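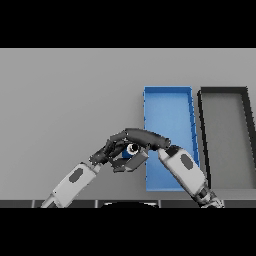
Tuesday, 7:40 am

Dye vat no. 2 finally came into reduction overnight! Coppery film right across the top, yellow-green liquor underneath when I parted it with the spoon, and that smell (if you know, you know). I nearly gave up on it Friday evening when it was still sulking and navy all the way through.

What changed: I brought it up slowly on the water bath and left the lid on. Folke Løken has been telling me for weeks that I stir too much, and he was right. Every time I went in for a look I was folding air back into it. So – no peeking between sessions, and the spoon stays on the hook.

Yarn for this round is the Grodov wool, the 2-ply, skeined up last night. 869 g dry weight in all. Scoured with the mild soap, rinsed until the water ran clear, left to soak in plain warm water. Ties are loose figure eights this time. The tight ones on the Saliba cotton left white bands, which Babatunde Garba loves and wants to do on purpose for the shawl, but I'd like this lot even.

First dip, 10:15. Slid the skeins in along the side of the pot, no splashing, kept them under with gloved hands and moved them very gently. Came out that wild lime color and turned while I was still walking to the rack. I never get tired of it! Squeezed under the surface before lifting, so hardly any drips going back in.

Second dip after a good long airing. Noticeably deeper, and a much better match to the Giltness sample card than anything we got out of vat 1. One skein has a paler patch near the tie where it must have been pressed against another. It got an extra airing and went back in by itself, and I think it has nearly caught up.

The vat looked tired by mid-afternoon, more green than yellow, so I stopped there. Fed it a little fructose and lime, stirred once (once!), lid on.

Still to do:
Rinse the lot tomorrow, then a vinegar rinse, then wash.
Rub test on white cotton before anything goes to Teltedgate. The last batch crocked badly and I don't want that email again.
Label skeins 1 to 18 in dip order, with the pale one marked.
Ask Folke if his thermometer reads the same as mine, I have doubts about mine.
Order more lime.

Babatunde, if you're in before me, please leave the lid alone. The rack is all yours once my skeins are off it.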